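The Second Life of a T-Shirt

By Deepika Kurup

Every October I clear out the closet, and every October I feel good about it for as long as it takes to drive home from the donation bin. This year I decided to find out what I was feeling good about.

The bin I use belongs to Peranard, a collection company with 431 of them in parking lots across three counties. Each one is painted with a leaf and the words "Your clothes live again." I asked the company what share of them do. A spokesman told me that "the vast majority of items find a purpose." I asked what counted as a purpose. He said he would get back to me, and in fairness he did, four weeks later, with a brochure.

The brochure is a lovely thing. It does not mention that a purpose can be a rag, or the stuffing in a car seat, or fuel for a cement kiln. I got that from Emmanuel Kaijage, who spent eleven years grading used clothing at a warehouse called Plomar before his back gave out. On a normal shift his table went through 1,212 pounds. He had a few seconds per piece. Wool coats went one way, denim another, and what was left over went down a chute.

"People ask me where the chute goes," he said. "I stood next to it for eleven years and I could tell you about the first twenty feet."

T-shirts were the worst. There are too many of them, and most are printed with something that meant a lot to a small group of people for one afternoon: a fun run, a family reunion, a bank's softball team. A buyer overseas does not want your cousin's bachelor party. Kaijage said a plain white tee in good shape had a fair chance. Put a slogan across the chest and he would hardly slow down. 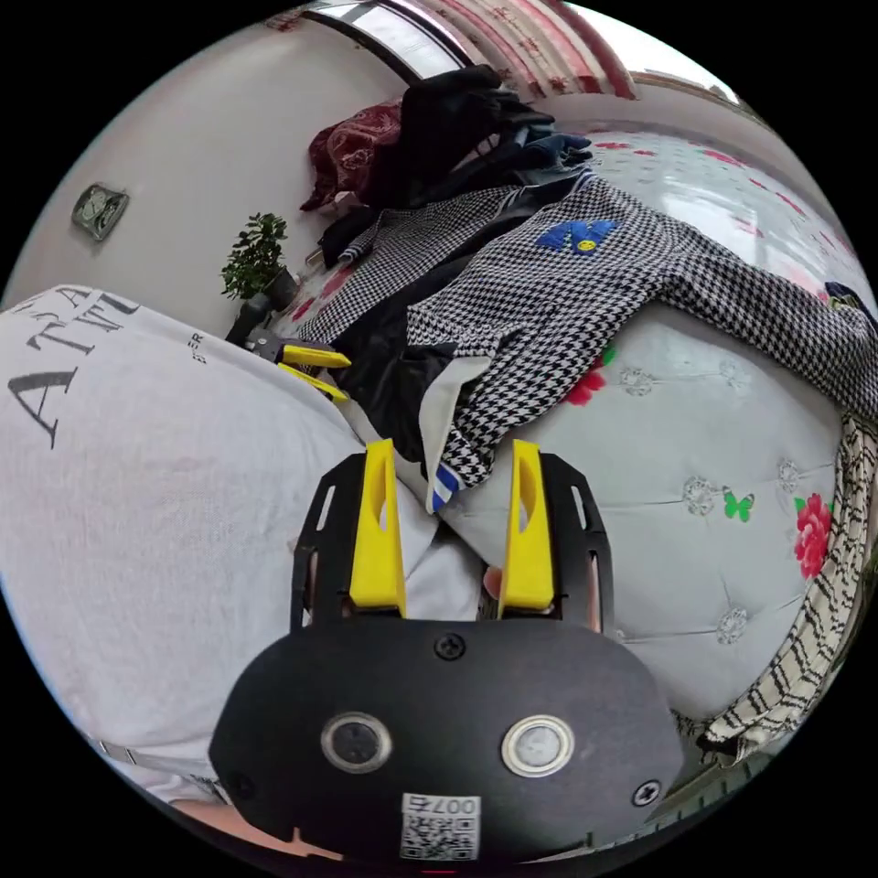
Muthoni Ondieki thinks I am being too hard on the trade. Her view is that a shirt worn twice by two people is still better than a shirt worn once by one, and that writers who pick on the bins never have much to say about the stores that filled the closet in the first place. She has a point there. She also buys bales from Plomar, and she told me that of the last 1,016 shirts she paid for, 509 were good enough to sell.

So half, nearly. That is a better number than I expected, and I would like to trust it. But it is half of what had already made it past the grading table, and Plomar would not tell me how much that was. Neither would Peranard. I asked a third company, Rokow, which runs a mail-in program with a prepaid bag and a coupon for more clothes. They sent me the coupon.

I don't think anyone here is lying, exactly. The bins do get emptied and some of the clothes do get worn. What bothers me is the leaf, and the drive home, and how easily the whole arrangement makes room in a closet for the next armful. Ondieki says that is my problem and has little to do with her bales. I kept the brochure, and I still have two bags in the trunk of the car.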